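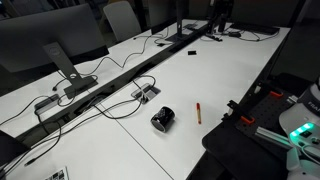

Should a stage costume be cleaned before it goes to auction? In most cases it should be left alone, with the makeup, sweat marks and bad repairs still on it.

I have been buying and selling stage clothing for long enough to have made the mistake myself. My first real purchase was a beaded jacket worn by the singer in a touring show band called Busta. It had orange foundation all the way around the collar and a split under one arm that someone had closed with black carpet thread. I paid a dry cleaner in Losville to get the collar out and a tailor to redo the seam. When I tried to sell it, the first thing the buyer asked was where the makeup had gone. There was a photo of the singer on stage with the black thread showing, and my jacket no longer matched it.

He passed. I still have the jacket.

The trade keeps pushing the other way. The spring catalog from Brunton had 174 lots of performance clothing in it, and I read every condition note. Again and again the word used was "refreshed." A refreshed costume has usually been steamed, spot cleaned and had its missing beads replaced with new ones. The estimate goes up because it photographs better. I think the estimate should go down.

What a collector pays for is the link between the garment and the night it was worn. A sequin dress with no history is a $200 dress. The same dress with a set list folded in the pocket and lipstick on the neckline can bring 20 times that, and the lipstick is doing a good part of the work. Once it's gone, all you have is a letter, and letters are easy to write.

Anahera Lowther, who mended costumes for theater companies before she started appraising them, puts it more strongly than I do. She told me she looks at the inside first and the outside last. Wardrobe people are always in a hurry. They use whatever thread is in the box, they write names on the lining in laundry marker, they let a waist out and take it back in. "If the inside is neat, I start to worry," she said.

There are exceptions. Live moths are one. Mold is another, and so is old tape residue that is eating into the fabric. In those cases a textile conservator should do the least that will stop the damage, and should write down what was done. A local dry cleaner isn't a conservator, however careful the people there may be.

I also understand why sellers do it. A family clearing out a closet sees a stained shirt and feels embarrassed to hand it over. Some auction houses make that worse by sending a preparation sheet. The one Verkel mailed to a friend of mine had 2 pages on pressing and lint removal and one line on paperwork. It should have been the reverse — keep the receipts, keep the hanger tags, keep the garment bag with the tour name on it, and leave the iron in the cupboard.

Auction houses could fix most of this by printing a plain statement with each lot saying what was cleaned, what was replaced and who did it. Cars are sold that way, and so are guitars. Until clothing is too, I'll keep asking before I bid, and if the answer is "refreshed" with nothing after it, I'll bid as if the garment had never been on a stage.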